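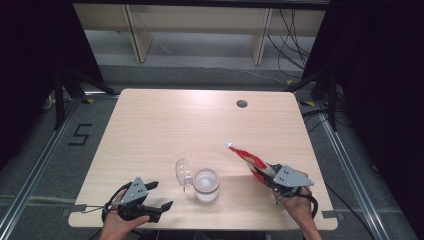 Erkosstead's snack swap shelf moves to the library

The little snack swap shelf that has kept so many Erkosstead families going through soccer season has a new home. Starting in November, it will stand just inside the side door of the Stevell Street library, past the coat hooks and across from the returns slot, and everyone is welcome to use it whenever the building is open.

The shelf began 2 winters ago in the hallway of the Nassar swim hall, where parents left sealed snacks their own kids had gone off — granola bars, fruit pouches, crackers, the odd box of raisins — and took home something else. It got so popular that the hallway became hard to walk through, and the swim hall asked kindly if another spot could be found. Last month alone, 218 items changed hands.

The rules are the same as ever. Food should be unopened and in date, and nothing that needs a fridge, please. You don't have to bring something to take something. Zenau Bakery has given $400 toward a second, lower shelf that smaller children can reach, and it should be up before the holidays. Until then, there's a step stool by the door, and the front desk is happy to lend a hand.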